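Gilix bimanual set — README / data card

rev from April, still a draft, ask before you cite
14 shares · 3 comments

What it is: teleop episodes, two arms, small tabletop objects. Made to train the Brokow policy, nothing else tested on it yet. 359 episodes kept. 73 thrown out, mostly dropped frames and one bad afternoon with the clock sync. The thrown out ones are in /rejects if you want failures, no promises on the labels.

Layout: one folder per episode. Joint states, gripper width, overhead video, a text line for the task. Task lines were typed by hand so expect "card" and "badge" and "pass" for the same thing. Will normalize at some point.

Objects: mix of flat and upright stuff. Flat is where the policy falls over so we went heavy on it. Card holders, tags, cloths. Card tasks have both grippers working close in, over a marble-pattern floor, so dont assume a plain background.

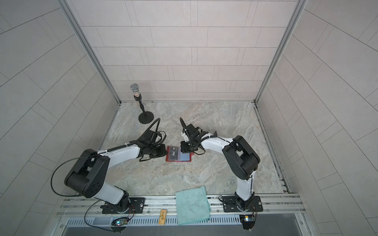 Sylvie MacLeod wants the flat-object episodes split out from the rest before anyone trains again, as the mixed loader undersamples them and the loss curve hides it. She would also drop anything where the operator paused longer than two seconds mid-reach.

Split is coming. Pauses stay in for now — there is a flag, has_pause, filter on it yourself.

Known problems
- left gripper width reads slightly high in the early episodes, offset not corrected
- some text lines are blank, treat as unlabeled
- cables cross the overhead view, we did not mask them
- object start poses lean toward the center, reach near the walls is thin

Splits: 200 train in the first drop, rest held back untill the Plarnarley checks finish. Use the seed in config, not your own, or the numbers wont match.

Not for: force control (no force data recorded), anything with people in reach.

Next round goes to 1000 if the operators hold up. Requests for objects to Lucrezia Gentile, keep them small.

3 comments · share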